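Cuaderno de taller – fruta y verdura de imitación, abril
Tiempo de lectura: 3 min
Imprimir | Enviar por correo electrónico

Entrada de media mañana. Sigo con el lote de Sevorard. 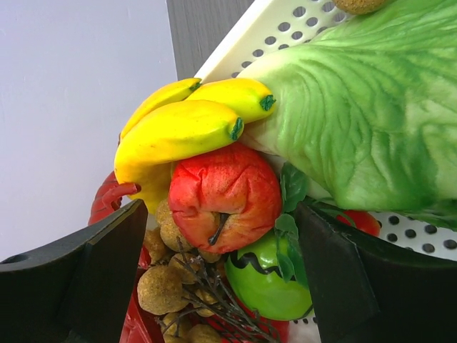 Plátanos, manzana roja y manzana verde, todo junto antes de separar.

El pedido es el 3249. Lo abrimos ayer a última hora y lo dejamos sin clasificar. Hoy toca decidir qué se queda en la colección de mesa, qué se repinta y qué se guarda para piezas.

Plátanos. El racimo es de plástico amarillo, con la punta del rabo en verde. El brillo me parece excesivo para lo que pide Halliday, que quiere el puesto de mercado visto a dos pasos de distancia. Probar con barniz mate muy diluido en el de delante, solo por la cara de abajo, y comparar con los otros dos. La última vez el barniz de Bralleck dejó un velo blanquecino en las aristas, así que primero en un retal.

Manzana roja. La mejor del lote en cuanto a color: rojo oscuro con zonas entre naranja y amarillo, moteada. La piel está arrugada y con hoyuelos. Britt-Marie dice que parece una manzana de enero y que por eso le gusta. A mí también, pero al lado de una superficie lisa se nota mucho que vienen de moldes distintos. No tocar de momento. El rabito es corto y oscuro, se queda como está.

Manzana verde. Verde vivo, lisa, con una banda negra ondulada en la parte de arriba, en zigzag. Para el puesto no sirve con la banda. Hubert propone lijar y volver a pintar; yo probaría antes con alcohol en una zona pequeña, por si la banda sale sin llevarse el verde. Si no sale, va a la caja de pruebas de pintura.

Hojas. El ramito verde oscuro de hojas pequeñas y puntiagudas lo dejo aparte. Sirve para tapar huecos entre las piezas y para que no se vea el fondo de la cesta. La verdura grande de hoja ocupa mucho y aplasta lo que tiene al lado, mejor en bolsa propia.

Montaje. Apretadas unas contra otras las piezas quedan bien, los defectos se pierden bastante. El problema es sacar una sin mover las demás: las lisas resbalan y la rugosa se engancha. Hubert quiere pegarlas con puntos de cola caliente. Yo no lo haría hasta tener la lista definitiva de Halliday – luego hay que arrancarlas y se va la pintura.

Tiempos. Calculo unos 9 minutos por pieza entre limpiar, matizar y secar al aire, sin contar las que haya que repintar. Para el repintado, dos capas y 5 horas entre una y otra. La cabina está ocupada hasta las 3 con lo de Celler.

Pendiente:
– Retal para el barniz mate.
– Alcohol en la manzana verde, zona de abajo.
– Preguntar a Halliday si acepta mezclar piel lisa y piel rugosa en el mismo cajón.
– Britt-Marie busca el amarillo que usamos para los limones. El bote estaba en la balda de los disolventes, donde no debería.
– Etiquetas nuevas, las de ahora se despegan.

Añadido por la tarde: el retal con el barniz de Bralleck sigue pegajoso. Lo dejo en la repisa hasta mañana y no barnizo ningún plátano hoy.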